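The Fluromdale family question cards: my review after one winter
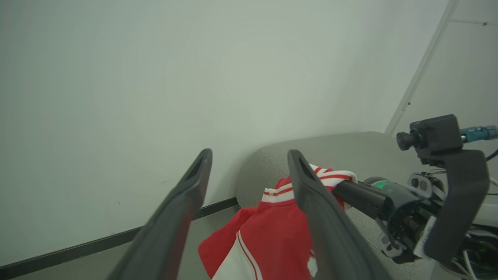 The corner of the room, with the gray floor and the wall above it.

I grew up in a house where people talked a lot. My grandmother had a story for every chair and every spoon, and when I was small I believed that all families were like this. Then I married into a quiet family, moved to another country, and had two children who answer most questions with one word. So when I saw the Fluromdale question cards in a shop in Plirkoscombe, I bought them almost without thinking.

The box holds 214 cards. Each card has one question about childhood, family or memory, and the cards are divided by color into easy, middle and deep. There is also a thin notebook where you can write the answers. The notebook has lines for up to 1,000 words per person, but my handwriting is big and I fill the space much faster.

We used them at supper, one card for the whole table. The easy ones went well from the first evening. "What did your kitchen smell like on a Sunday?" My husband told us that his mother burned the milk so often that he thought burned was a flavor. We have been married 16 years and I had never heard this. My daughter asked for one more card, and then one more after that.

The middle cards are the best part of the box. They ask about small things: a hiding place, a punishment that was not fair, the person who taught you to ride a bicycle. With these I told my children about the Echevarría house at the end of our street, where we stole plums every August. Mrs. Echevarría knew it very well, and she left the low branches for us. My son wanted to know what color the gate was. It was green, and I had forgotten that I knew it.

I am less happy with the deep cards. Several of them are the same question in different clothes. "What do you regret?" and "What would you do differently?" came on two evenings one after the other, and we had nothing left to say the second time. A few are too heavy for a child of nine. I took 17 cards out of the box and put them in a drawer, and I did not miss them.

There are also some questions which suppose that everybody grew up in the same kind of family. They speak of summer camp, of the family car, of the school dance. My mother, who joined us by telephone, did not know what to do with these. We changed the words a little and it was fine, but the makers could think about it.

The quality is good. The cards are thick and the corners are still straight, even after soup. The lid of the box is too tight and you need two hands and some patience. The notebook is the weak point: the pages started to come out after the first month, and now I keep it closed with a rubber band.

Before this we had the Sukar set, which is smaller and cheaper. Its questions are funnier, but they finish quickly and they are more for parties. If you only want to laugh with friends, take Sukar. For grandparents, I would choose Fluromdale.

I give it four stars from five. I would buy it again, but I would use a better notebook from the beginning. My mother now asks for "the question" each time we call, and last week she talked for almost an hour about a goat.

Reviewed in March 2021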